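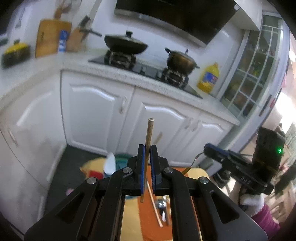
Unit 4: The Cooking Zone

Home | Course Notes | Handouts | Reading List | Contact

Welcome back, everyone! Last unit we drew floor plans, and I promised we'd get to the fun part, where pots and spoons finally come into it. A kitchen is a workshop you eat in, and the stretch of counter on either side of the stove is the busiest bench in the house.

Start with the stove itself. In the kitchen at the top of this handout, a lidded black wok is on the left burner and a bronze-colored pot with side handles is on the right, with a range hood overhead. Two wide pans side by side is a lovely setup for a home cook, but look at how much room they take up! When you plan a counter, draw the pans as well as the burners. A wok spreads well past its burner, and students in the Ornoveck section forget this every single January.

Next, reach. I use the word for anything you can pick up without moving your feet. The big bottle of cooking oil by the stove is in reach of the cook. The cutting board and knife block are over on the left part of the counter, so chopping gets its own spot – a good habit, and one the Blackwood reading (chapter 3) spends many happy pages on. Leaning a board against the wall keeps the counter free and lets air get to it.

Small tools
Spatulas go handle up or handle down, and people will argue about it all day. I don't mind which you choose, as long as you can grab one with your eyes on the pan. Chopsticks are trickier. They roll, they split up, and one always ends up by itself under the spoons. Try laying out a pair on the table before a meal and see how far apart they are by the end of it.

The table
Please don't treat the table as an extra! In a small home it takes the overflow: sorting utensils, shelling peas, cooling a tray. A bright top, like the orange and yellow one here, makes pale spoons easy to find.

Exercise for next time
Draw your own stove and the counter on both sides of it. Mark everything you can reach from one standing spot. Then move 2 things and cook a meal. Write down what annoyed you – I love reading these. Hand in one page to Aarne Sjöberg, or leave it in the Stamell box, room 667.

Comments

kurkeck_kitchen: Moved my oil to the other side of the stove and now I keep reaching for thin air. Does that go on the page?

Aarne Sjöberg: Yes, please! Put it first.

Dot R.: handle up, always

M. Finch: Is the Blackwood chapter in the library copy? Mine skips from 2 to 4.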